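Grip check (robotics)

A grip check is the small routine you go through before you let a robot gripper carry anything you'd mind losing. I've been keeping this article going since March, mostly from my own bench notes, so forgive the first person – the other pages on this wiki are far better behaved!

The name comes from the Plevine handling notes, a set of house rules that Hajar Belhaj wrote for the workshop at Favdale and that a few other places have since borrowed. The notes have 42 rules in all, but only 7 deal with gripping, and those are the ones people really use (the rest is mostly about cables and who may press reset).

Contact faces

The first rule is my favourite. Flat fingers like flat things, so a curved or domed object should be taken by its edges, with both contact faces square to it. Pinch a dome front to back and you're relying on one tiny patch of contact. Take it by the sides and you also leave its face clear, so a printed surface doesn't get rubbed. 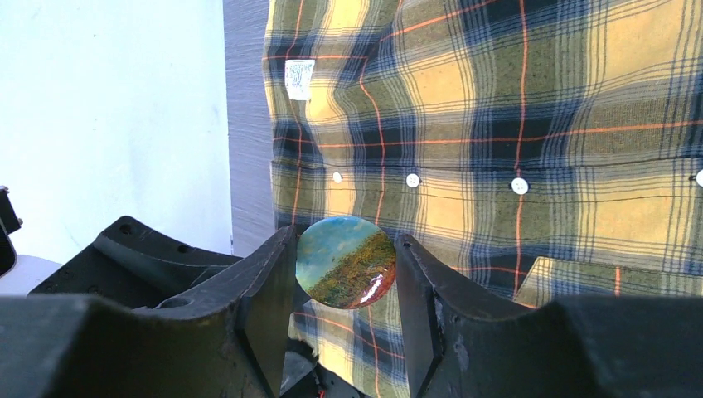 Shiny objects get a rule of their own. A glossy, curved surface throws a bright spot back at a wrist camera, and the spot wanders as the arm turns, so the notes ask you to look at the view from more than one angle before trusting it. Busy backgrounds are allowed – encouraged, even, once the basics work. I used to tidy everything away behind my test objects and then wonder why the thing fell to bits in a normal room.

Finger wear

Scuffs on the inner edges should be written down, however small. Lutz Voß, who keeps the Druldale version of the notes, wants the fingers looked over every 100 grips. I think that's a bit keen for light objects, but I do it anyway.

Disagreements

Griffiths uses a shorter list and leaves out the glare rule completely. There's a long argument about it on the talk page, which I started, sorry. The Druldale version was last changed on 4 Jun 2021 and still has the old wording for soft objects, so check which copy you've got before quoting it at anyone.

See also: Contact face; Wrist camera; Reset etiquette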